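Stillmont Open Texts
By the Stillmont Teaching Group
19th May

Home | Contents | Chapter 5 | Chapter 6 | Chapter 7 | Glossary | Index

Chapter 6
Teaching by Doing: Hands, Handles and Remote Control

Think about how you learned to tie your shoes. Somebody probably knelt down, pulled the laces slowly, and then put the laces in your fingers. You didn't get a list of angles. You got a demonstration, then a few clumsy tries, and at some point your hands had it!

In Chapter 5 we wrote out every motion as a program, line by line, and by the end of the Brivatitz exercise that program ran to 661 lines (all for one part moved from one tray to another). It worked as long as the tray stayed put. In this chapter we start from the other end. A person performs the task with the robot's own arms and grippers, the system records everything, and the recordings become the lesson. It's one of the most enjoyable parts of robotics, and you can start doing it on your first day in the lab. 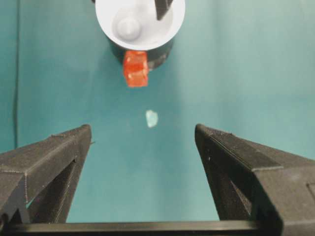

Figure 6.1 Wrist view with the fingers open. The orange-red cube lies ahead, beside the black base of a round white object.

Get used to this point of view, because you'll spend a lot of time with it. A camera on the wrist travels with the gripper, so the fingers keep showing up near the bottom of the picture while the table slides past underneath. Most beginners find it odd for ten minutes and then stop noticing. Look at the gap between the fingertips in Figure 6.1 and ask yourself how you would bring it to the cube. Straight ahead? A little to the left first? When would you begin to close? You have an answer almost at once, and yet it's surprisingly hard to put into words. A demonstration captures that kind of knowledge without asking you to spell it out.

6.1 Two ways to show a task

Hand guiding. You take hold of the arm itself and move it through the task. The joints are set to go slack, so the arm follows you, and its sensors write down each position along the way. You feel the weight and the contact directly, and that makes it lovely for wiping, pushing and inserting. Keep in mind that your own arms can get into the camera view.

Remote control, or teleoperation. You stand or sit away from the arm and drive it with something else: a joystick, a pair of hand controllers, or a smaller copy of the arm called a leader. Your body stays out of the pictures. What you give up is touch, and for the first hour you'll squeeze too hard and set things down too fast. Everyone does!

The Venter bench, which we use from here through Chapter 9, is built for teleoperation with leader arms. Its recorder saves the joint positions and the camera pictures together, under one clock.

6.2 When there are two arms

A second arm opens up a whole new family of tasks. One gripper can hold a thing up while the other comes in to meet it, and the timing between them becomes part of what you teach.

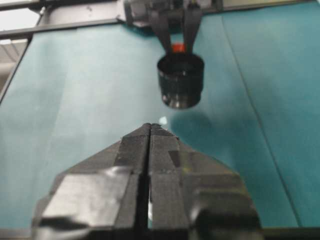

Figure 6.2 A second gripper holds a black cylindrical object above the table, with a small red piece at its top. The near gripper's fingers are together.

Notice the shadow on the teal covering. It tells us the object is clear of the surface, and a learning system can pick up on cues like that too, provided they appear in enough of the recordings.

How many is enough? The Stoltgate set, which you will download in Section 6.4, holds 2,706 demonstrations gathered by 14 operators between one September and the next. Don't let that scare you. Simple pick-and-place tasks can get going with far fewer, and we'll train our first model on a small slice of the set before touching the rest.

Before you read on

Pick up a pen with your non-dominant hand and pass it to the other one. Do it again with your eyes closed. Write down where you slowed, and which hand let go first. Keep the note handy for Section 6.3, where we cut a recording into stages and mark the moment of each grasp and release.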